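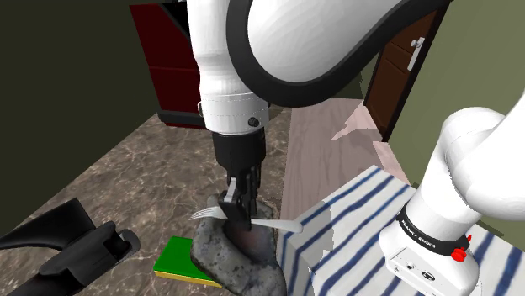 Preguntas frecuentes sobre el banco de pruebas de pinzas Dunevgate

Última actualización: March 3, 2020 (3 de marzo de 2020)

¿Qué es Dunevgate?

Un entorno simulado para probar pinzas, brazos, cámaras y controladores con objetos de cocina y de casa. Cargas una habitación, eliges brazo y pinza, lanzas la tarea y al final tienes un registro que puedes comparar con el de cualquier otra combinación. Lo empezamos para resolver una duda interna (¿merecía la pena cambiar de pinza para coger cubiertos?) y nos lo pasamos tan bien que seguimos añadiendo cosas.

¿Qué brazos puedo usar?

El de serie es el de Franka Emika, con su pinza paralela de dos dedos. Casi todos los resultados publicados salen de ahí y es por donde recomendamos empezar. También se puede importar un brazo propio en URDF; si las inercias están bien puestas, suele funcionar a la primera o a la segunda.

¿Y qué pinzas?

Hay tres familias:
Paralela estándar, la que trae el brazo.
Kindatell, nuestra pinza paralela con yemas intercambiables (lisa, estriada y en V).
Veloso, de ventosa, estupenda con platos y cajas, bastante desesperante con cualquier cosa estrecha.

¿Por qué salen tanto los tenedores?

¡Porque son un objeto de prueba maravilloso! Un tenedor es fino, largo y tiene el peso mal repartido, así que en cuanto lo agarras un poco lejos del centro de masas quiere girar entre los dedos. Una pinza que parece perfecta con un cubo de espuma puede dar resultados muy pobres con un cubierto. Si solo tienes tiempo para una tarea, haz la del tenedor horizontal.

¿Cómo se puntúa la tarea del tenedor?

Medimos la inclinación del mango al cerrar los dedos y otra vez al terminar el recorrido. La diferencia es la deriva. Guardamos también la fuerza de cierre y la distancia mínima a los demás objetos. No hacemos una nota única: lo intentamos en enero y lo único que conseguimos fue discutir sobre los pesos.

¿Qué hace una piedra en la encimera?

Sirve de obstáculo irregular. Las cajas y los cilindros se lo ponen demasiado fácil al planificador, y una forma llena de bultos obliga a calcular bien el paso cuando la pinza lleva algo que sobresale por los dos lados. La malla de colisión es más sencilla que la visible; si notas contactos raros, activa la vista de colisiones antes de echarle la culpa al controlador (nos ha pasado).

¿Puedo comparar dos controladores con la misma pinza?

Sí, y es de lo más divertido que se puede hacer aquí. Fija la semilla, deja igual la pinza y cambia solo el controlador. De serie vienen 2: uno de posición y otro de impedancia. Con la yema en V las diferencias son pequeñas; con la lisa se ven enseguida en la gráfica de deriva.

¿Cuántas escenas hay?

La colección actual tiene 234 escenas y 145 objetos. Las texturas de encimeras, telas, suelos y paredes se combinan al azar, de modo que aparecen cocinas con gustos decorativos muy discutibles. Para comparar pinzas conviene fijarlas; para evaluar la percepción, mejor dejarlas variar.

¿Dónde coloco la cámara?

Donde quieras, pero apunta la posición en el fichero de configuración. Una vista cercana enseña muy bien el agarre, aunque el propio brazo puede taparte buena parte del fondo. Para detectar objetos solemos añadir una segunda cámara más alta. En la muñeca también se puede montar, con una advertencia: los dedos ocupan bastante imagen y hay que recortar.

A veces aparece una mancha rosa semitransparente sobre el suelo. ¿Afecta a los resultados?

A las métricas de agarre, no, porque se calculan con el estado de la simulación. Si entrenas o evalúas con imágenes, revisa esos fotogramas y decide si los descartas. Todavía estamos buscando el origen, y cualquier escena que lo reproduzca con semilla fija nos viene de maravilla.

¿Qué equipo necesito?

Una tarjeta gráfica dedicada si vas a generar imágenes. Sin render, la parte física corre en un portátil normal. Nuestra tanda de referencia, de 3821 intentos, tarda unas 2 horas en el servidor del laboratorio con el render apagado.

¿Los resultados valen para un robot real?

Valen para ordenar candidatos y descartar malas ideas pronto. La fricción del metal contra la yema es lo que peor se traslada, así que no te fíes de un valor absoluto de deriva. Lo que sí hacemos es elegir en simulación las dos mejores configuraciones y llevar esas al brazo físico.

¿Qué es Dukinora?

El visor de registros. Abre dos ejecuciones en paralelo, las sincroniza por el instante de cierre de la pinza y deja avanzar paso a paso. Mirar así un agarre que resbala engancha muchísimo, avisados quedáis.

¿Puedo mandar mi propia pinza?

¡Por favor! Hace falta la malla, el fichero de articulaciones, la fuerza máxima de cierre y una prueba con el tenedor. Usa la plantilla de la carpeta de pinzas y abre una petición en el repositorio. Si falla algo al cargarla, adjunta el registro completo, sin recortar.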